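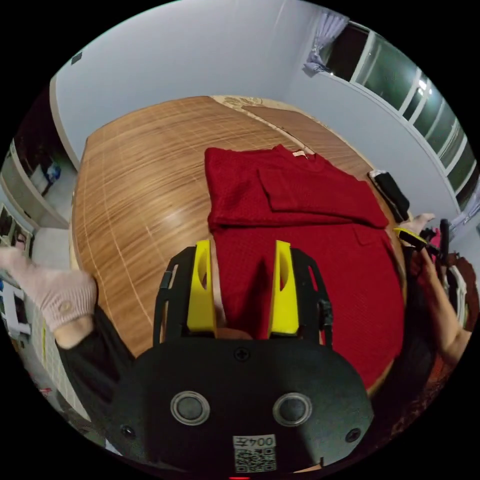
Rentals > Disamton > Unit Checks > Spring Walk-Through

Spring walk-through checklist, furnished units, Disamton building

Completed in April. Items are marked OK, FIX or WATCH. Comments from tenants and from the Uvora maintenance desk are entered under the item they belong to.

1. Entry and locks

Front door deadbolt: OK. Turns freely with the key from both sides.
Door closer: FIX. Slams in the last few inches. Needs the closing speed screw backed off a quarter turn and a second look.
Peephole: OK.
Weatherstrip at threshold: WATCH. Flattened on the hinge side. It will get through the summer but should be on the list before cold weather.

2. Smoke and carbon monoxide alarms

Hall smoke alarm: OK. Sounded on test button.
Bedroom smoke alarm: FIX. Chirped before the test and the date on the back is past ten years. Replace the whole unit, do not just change the battery.
Carbon monoxide alarm: OK. Plugged in low on the hall wall with nothing in front of it.

Tenants should press the test button once a month. If the alarm goes off from cooking, open a window and fan the air. Do not take the alarm down.

3. Electrical

Outlets, living room: OK. All hold a plug firmly.
Outlets, kitchen: FIX. The GFCI left of the sink trips on test but will not reset. Taped over until replaced.
Panel: WATCH. Labels are faded. Two breakers both say "bedroom" and only one of them is.
Extension cords: OK. None under rugs or mats.

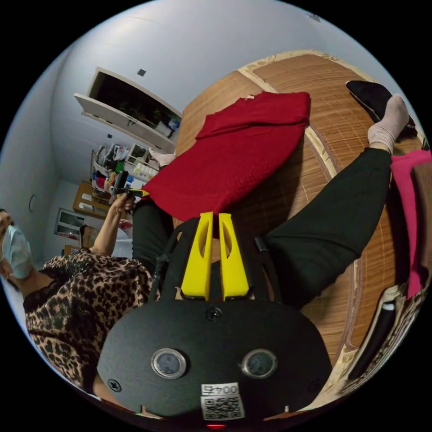

Uvora desk: The GFCI is a stock part and we can do it Friday. Please have the tenant clear the counter first. We will relabel the panel on the same visit, so leave the power on until we get there.

Tenant was told and agreed to the visit. Moved to the open work list.

4. Water and plumbing

Kitchen faucet: OK. No drip at the spout or at the base.
Under-sink shutoffs: WATCH. Cold side is stiff. Work it open and closed a few times at the next visit.
Toilet: FIX. Refills by itself every so often. Flapper is warped.
Bathroom caulk: FIX. Gap along the back of the tub. Cut out the old caulk, let it dry overnight, then recaulk.
Water heater: OK. Pan is dry, relief pipe points down.

Tenant comment: The toilet has been doing that for 3 weeks and I can hear it at night. I didn't know it was something to report.

It is. Please report running water of any kind the same day.
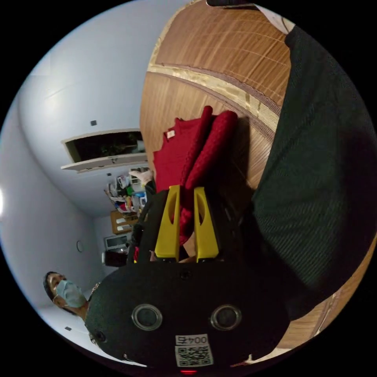 5. Heat and air

Thermostat: OK. Heat and fan both came on.
Filter: FIX. Gray and bowed in. Replaced during the walk-through with one from the Sakai box in the supply closet. There are 2 left, so reorder.
Space heater: WATCH. Tenant owns one. Cord and plug are in good shape. It must go straight into the wall and stay 3 feet from bedding, curtains and clothes.

6. Floors and trip hazards

Hard floors: OK. One loose transition strip at the bathroom door, tacked down on the spot.
Loose rugs and mats: WATCH. Any mat that slides when pushed with a foot needs a grip pad under it. Pads are free from the office. Look at corners in particular, as a curled corner is what catches a toe.

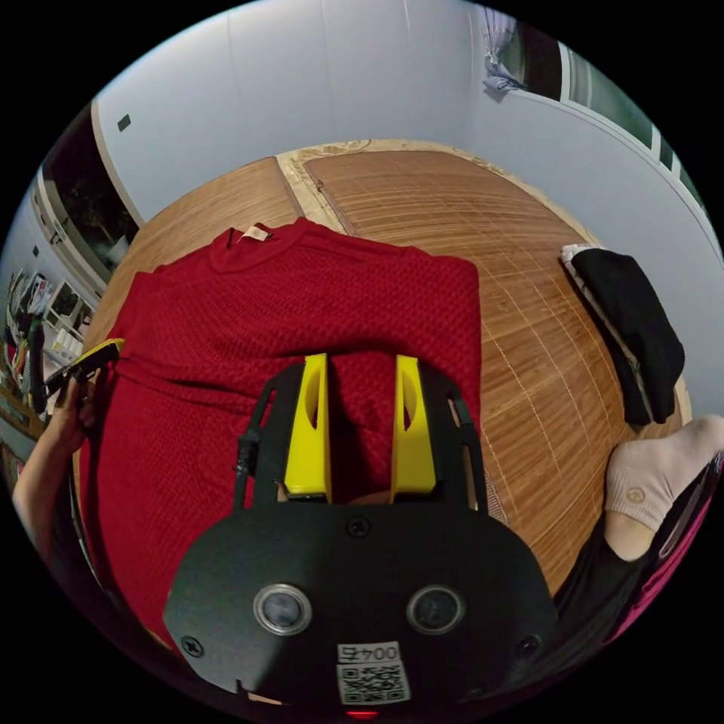
Stair treads in the common hall were checked at the same time. The rubber nosing on the third step up is lifting and went on the list as FIX. Omovov quoted 200 dollars for the one tread, or 3000 for the full flight. One tread approved for now.

7. Windows

Bedroom window: OK. Opens fully and stays up.
Living room window: FIX. Lock does not line up with the catch.
Screens: OK.

Still open after this visit: door closer, bedroom alarm, kitchen GFCI, toilet flapper, tub caulk, hall tread, window lock. The bedroom alarm goes first. Recheck everything marked WATCH at the fall walk-through.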